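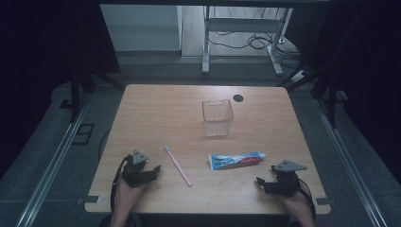 Galeck64 replied first, saying a square cup is fine for toothbrushes as long as you empty it, and could we please all stop buying the tall ones that tip over.

Original post by PlimhamMum
1,649 views

I keep our brush and toothpaste in a clear plastic cup and the bottom goes horrible. White gunk, a bit of pink slime in the corners, you know the sort (sorry if you're eating!). I rinse it on a Wednesday with everything else but it's back by the weekend. Do I need a different cup, or am I doing it wrong? And does the tube go in cap up or cap down?

Galeck64
As above. Tip the water out every morning. Cap down for me, the last bit comes out easier.

tkachuk_t
I had exactly this! Corners are the trouble with square ones, the water sits there. Shake your brush properly over the sink, then stand it head up. Once a week I soak the cup in warm water with a good splash of white vinegar for 30 minutes, then go round the corners with an old brush and leave it upside down on a towel overnight. I've stopped putting the tube in at all, it lies flat on the shelf and the gunk has more or less gone. I do it all at the table because our basin is tiny, so wipe up after, vinegar and wood don't get on.

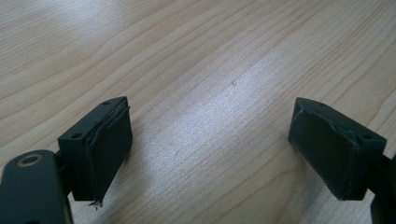
Can I put the cup in the dishwasher instead?
Look for the dishwasher mark underneath first, then top rack only, as thin plastic can go cloudy or warp.

naseletti
just get a new cup, they're cheap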